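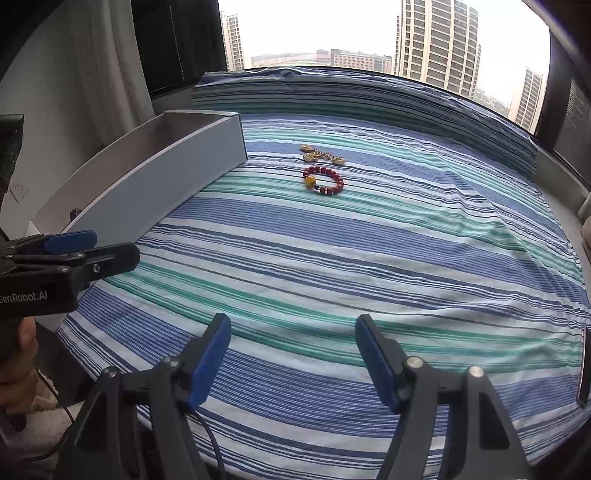

La rehabilitación del antiguo Hotel Paltum, en la plaza del mercado de Narkbridge, ha entrado en su segunda fase tras la retirada de la cubierta provisional que protegía el edificio desde el incendio. El inmueble, levantado en 1805 como casa de postas y convertido más tarde en hotel, permanecía cerrado al público y su futuro había sido objeto de un prolongado debate municipal. Aivar Vaher, arquitecto responsable de la intervención, recibió a este boletín en la oficina de obra para exponer el estado de los trabajos y los plazos previstos. La conversación comenzó por los colores, asunto sobre el que el centro de información ha recibido numerosas consultas. El proyecto contempla para los toldos de la planta baja una lona de franjas horizontales de distinta anchura, en azul real, azul marino, blanco y verde menta, una combinación semejante a la de la sábana sobre la que reposan una pulsera de cuentas rojizas y un adorno dorado. «Los vecinos de más edad recuerdan los toldos rayados, y hemos querido que vuelvan», señaló el arquitecto.

Vaher dirige el estudio Adomaitis, adjudicatario del concurso convocado por el Ayuntamiento. Según explicó, la primera decisión fue conservar los muros de carga de la fachada principal y desmontar el cuerpo trasero, cuya estructura había quedado muy afectada por el fuego. «El informe inicial recomendaba el derribo completo. Pedimos que se abrieran catas en la fachada antes de resolver, y los resultados permitieron mantenerla», indicó. El apuntalamiento exterior continuará instalado hasta que se hayan ejecutado los forjados de las plantas superiores.

Las labores de desescombro se prolongaron más de lo previsto. La piedra de los recercados se retiró pieza a pieza y se almacenó en la nave municipal de la calle Aseo, donde cada elemento recibió un número y una ficha. De los 24 recercados de ventana que tenía el edificio, 14 podrán volver a su emplazamiento original. Los restantes se labrarán de nuevo en piedra de la misma cantera, que sigue en explotación. «La pieza nueva se distinguirá de la antigua durante unos años. No vamos a envejecerla artificialmente», precisó Vaher, quien recordó que este criterio figura en el pliego de condiciones y cuenta con el informe favorable de los servicios de patrimonio.

Preguntado por el cuerpo trasero, el arquitecto confirmó que se construirá con estructura de madera laminada y que su altura no superará la del volumen desaparecido. En él se alojarán la escalera de evacuación, el ascensor y las instalaciones, lo que deja libres las salas históricas de la planta noble. «En una casa de postas los carruajes entraban por el patio. Recuperamos ese paso, que llevaba décadas tapiado, y quedará abierto al peatón entre la plaza y la calle Aseo», añadió. El paso dispondrá de iluminación nocturna y de un pavimento continuo, sin escalones.

El uso del edificio fue otra de las cuestiones tratadas. La planta baja se destinará a 2 locales comerciales y a un vestíbulo común; las superiores acogerán la biblioteca de distrito y el archivo local, que hoy ocupa dependencias insuficientes. Vaher manifestó que la carga de los depósitos documentales obligó a revisar el cálculo de los forjados y a trasladar parte de las estanterías al semisótano. «Fue una modificación costosa en tiempo. El archivo pesa mucho más que un hotel», observó.

En cuanto a las molestias ocasionadas al comercio de la plaza, el arquitecto reconoció que el vallado actual reduce el paso en la acera norte y que la zona de carga y descarga ha debido desplazarse. El estudio ha propuesto retranquear la valla una vez concluido el montaje de la grúa. La propuesta se encuentra en tramitación. Los trabajos más ruidosos, entre ellos el corte de piedra, se realizan fuera del recinto.

Si se mantiene el calendario vigente, la cubierta definitiva quedará terminada en junio y la carpintería exterior se colocará a continuación. El rótulo del hotel, cuyas letras de hierro fueron halladas entre los escombros del primer piso, se encuentra en restauración. «Faltan la letra eme final y parte de los anclajes. Estamos buscando fotografías antiguas en las que se aprecie bien el trazado», dijo Vaher. Quienes conserven imágenes de la fachada pueden entregarlas para su copia en el centro de información, situado en la planta baja del Ayuntamiento de Narkbridge.

Entrevista publicada el 17 de octubre de 2022.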